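Household Equipment Support
Ticket: Dishwasher leaves white film on glassware
Status: Closed
Handled by: Borislav Stoyanova
Unit: Pratau built-in dishwasher, third-floor staff kitchen, Lelach House

Reported problem
The resident office states that glasses and dark plates come out with a chalky film. The film wipes off with vinegar but returns after the next wash. The unit has completed 1,026 cycles according to its service menu. No error code is displayed.

Entry 1, 9:10 a.m.
The office was asked to confirm the detergent in use and the water hardness setting. Reply received: powder detergent, setting 1 (soft). The building water report from October lists hardness at 300 parts per million. Setting 1 is not suitable for that supply.

Entry 2, 10:45 a.m.
Hardness setting changed to 5. Salt reservoir opened and found to contain water only. Filled with 88 ounces of coarse dishwasher salt. Spilled grains were wiped up and a rinse cycle was started at once to protect the tub floor.

Entry 3, 1:30 p.m.
Film reduced on the upper rack, unchanged on the lower rack. Lower spray arm removed. Four of the jets were blocked with scale. The arm was soaked in warm water and citric acid for one hour, rinsed, and refitted. The filter was washed with a soft brush.

Entry 4, 3:15 p.m.
One empty hot cycle run with Kos descaler, full bottle, door not opened until the program ended. A test load of six glasses was then washed on the normal program. The glasses dried clear. The office was advised that etched glass will remain cloudy and cannot be restored by descaling.

Attachments
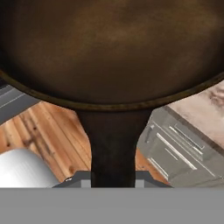
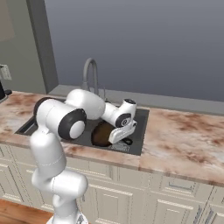
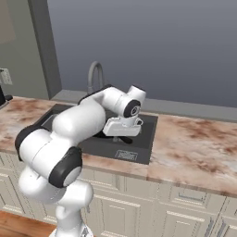
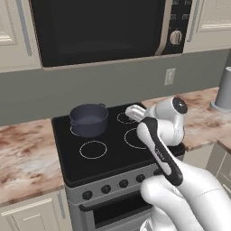 Instructions to the resident office
1. Check the salt indicator each month and refill when it lights.
2. Clean the filter under running water every two weeks.
3. Run a descaling cycle every 400 washes.
4. Do not use Endov tablets together with the powder. The combined dose leaves residue.

Resolution
Cause recorded as incorrect hardness setting, with scale in the lower spray arm. No parts replaced. If the film returns, the office should reply to this ticket and state the program used and the current hardness setting.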